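The Long Goodbye to Buttons

In the town of Clesthorpe, the repair counter at Koutsoukos opens at 8 in the morning, and on most days there is a parcel waiting with a keyboard phone inside it. The shop fixes watches, radios and hearing aid cases. It started taking phones with real keys in August a few years back, when a customer asked if the sticky letter E on hers could be cleaned. It could. Word got out, and the parcels have kept coming.

The people who send them are a mixed group. Some are court reporters and nurses who learned to type on small keys early in their careers and never got as fast on glass. Some have poor eyesight or a tremor and want an edge their thumb can find. A fair number simply like the feel. What they share is a problem with supply. Few companies make a phone with a full set of keys, and the older ones are wearing out.

A button looks like a simple thing to make. Under each key on a typical small keyboard sits a thin metal dome. Press down and the dome gives way with a click, closing a circuit on the board below. Let go and it springs back. The dome has to be stiff enough that it does not fire by accident and soft enough that a person can write a long message without sore thumbs. Designers measure the force needed in grams and argue over very small differences.

Vodley, a small company that makes replacement key mats, tests its domes on a bench machine that taps the same key over and over. Staff check the feel after the first 1,000 presses, then leave it running. Most bad domes show up early, the company says. They go soft, or they start to squeak. The ones that survive the first stretch usually last for years.

The mats are sold in batches of 400. That is a tiny order by the standards of the parts business, and it explains the price. A mold costs the same whether it makes a few hundred pieces or a few million. Vodley has put up its prices twice and lost almost no customers either time.

Buttons have been going away in other places too. Stoves, thermostats and car dashboards moved to flat panels for sensible reasons. A panel is cheaper to build and easier to wipe down, and its functions can be changed with software. A row of knobs has to be planned, molded, wired and tested, and once it is in the car it stays as it is.

The complaints came from the people using them. Drivers had to look down to turn on the defroster. Cooks with wet hands could not get a burner to respond. Owners of washing machines found that a child could start a cycle by leaning on the door. Grundidex, which makes control panels for kitchen appliances, brought back a turning dial on one of its ovens and says it now gets more orders for that model than for the flat version.

The company tried out 22 knobs before settling on one. The early ones turned too freely. Later ones had a ridge that collected grease. The final knob is plain, with a notch cut into the front so that a cook can tell by touch where it is set.
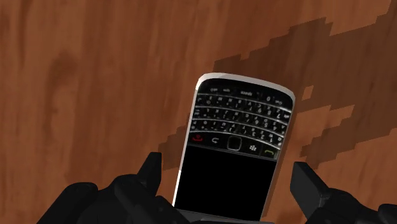 Typing is a harder case than turning a dial, because a full alphabet takes up so much room. Every key on a phone uses space that could have gone to a bigger screen, and for most buyers the screen won. The BlackBerry-style layout splits the face of the phone between the two, with the display at one end and the keyboard at the other. It is a shape people still recognize right away, even with the phone lying upside down on a table. For years it was the shape of office work, and for anyone who answered mail on a train platform it still brings back the sound of clicking thumbs.

Touch typing on glass has improved a great deal. Software guesses the word, fixes the slips and learns a person's habits. It does less well with names, part numbers and mixed languages, and those are the things the mail-in customers at Koutsoukos say they type most. One sends inventory codes all day. Another writes to family in two languages, sometimes in the same sentence, and got tired of having half of it corrected.

Repairs at the counter follow the same steps each time. The case comes off, the mat is lifted out and washed, and the domes are tested one by one. Often a crumb or a bit of lint is the whole trouble. If a dome has cracked, the shop swaps the sheet. A cleaning takes less than an hour, and a new sheet can take most of a morning if the old glue has hardened.

The shop keeps a drawer of dead phones for parts. It holds 100 or so fewer than it used to, and the good space bars went first.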